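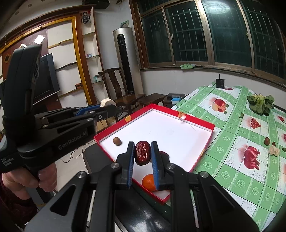
*Figure 1. Sorting task at the red tray, evening session. A jujube is held between the blue finger pads.*

## 1. Purpose

Our group was asked to evaluate a hand-held gripper kit for the department and to recommend whether it should be bought for the second-year manipulation lab. The kit records a person's grasps so that they can be used later to train an arm. Two units were available to us through the rental program at Tillance during April. This report covers grasping performance on small food items, handling comfort, and the service that came with the rental. It does not cover policy training, which is the subject of the report by the Drilham group.

## 2. Test items

We chose small produce over machined blocks. Blocks are already covered in the course notes, and every gripper we have tried can hold one. Dried jujubes were the main item. The skin is wrinkled and slick, the shape is uneven, and the fruit is light enough that a poor grasp shows up at once. Citrus fruit was added as a larger round item, and leafy vegetables were used in a short side test that we did not score.

A shallow tray with red walls and a white base served as the pick area. The corners were kept in the test on purpose — a fruit resting against a wall can only be approached from certain angles, and this is where most of the differences between operators appeared.

## 3. Procedure

Each operator picked one item, lifted it clear of the tray walls, held it, and put it down again. A pick counted as good if the item left the base on the first closure and was not dropped before release. Items were rearranged by hand between runs. Ciarán Costello and Áine Mulcahy did most of the operating and traded places whenever one of them reported a tired wrist.

We logged 400 picks per operator in the scored part. Practice picks were discarded.

## 4. Findings

### 4.1 Finger pads

The ribbed pads are the best part of the product. On jujubes, closing at the tips worked better than closing farther down the fingers, and holding the fruit upright gave the steadiest lift. When the long side of the fruit lay across the ribs, it tended to roll as the fingers closed. Ciarán corrected for this by turning his wrist before closing. Áine preferred to nudge the fruit against a wall first. Both methods were acceptable, but they produce different motion data, and a lab handout should state which one is wanted.

Citrus in the open part of the tray gave no trouble. Citrus in a corner was the weakest case for both operators. One finger has to go between the fruit and the wall, and there is often no room for it.

### 4.2 Linkage and hardware

The linkage arms spread wide to either side of the fingers. In a shallow tray this is tolerable. In a deep bin they would strike the walls, and we do not recommend the kit for bin picking. The pivot screws should be checked before each session. After 2,000 closures, practice included, we found one slightly loose on the unit Áine used, and tightened it with our own driver.

### 4.3 Comfort

The handle suits a medium or large hand. Fatigue set in sooner with the wrist bent down over the tray than with the forearm level. Raising the operator's seat helped. We suggest 3 short sets per student, with a break between them, for a lab period.

### 4.4 Rental service

Pickup and return were simple. The printed guide covers charging and storage well but says little about pad replacement, and our question on this was answered by email after 12 days. That is too slow for a course that meets every week.

## 5. Recommendation

We recommend renting for one term before any purchase. The grasping hardware meets the needs of the lab for small, light items on open surfaces. Before signing, the department should ask for spare pads to be included and for a written limit on support response time.

## 6. Limits of this work

Two operators is a small sample, and both had used similar tools in the Ayala lab. New students will likely score lower at first. Jujubes varied in size and we did not weigh them. Lighting was overhead room light throughout, so nothing can be said on daylight use.

The pick log and scoring sheet are in the group folder under *Vatosska*.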